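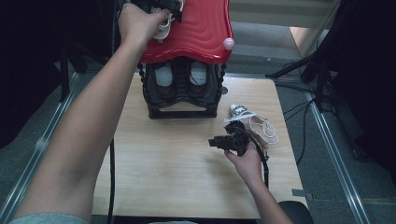 Garnby Household Terms, data card

Contents
2,000 short product descriptions from secondhand listings, each paired with one category label. After removal of duplicates, 1,892 records remain.

Source
Text was supplied by Garkeck and Kolport. Seller names, prices and addresses were stripped before export.

Fields
id, text, label, source, split

Labels
There are 5 labels: kitchen, toys, tools, furniture, other. Items that fit two labels carry the one the seller chose.

Known issues
The "other" label is overused in the Kolport part. Spelling is left as typed. A sample of 100 records was relabeled by hand in December; the changes are in relabel.csv.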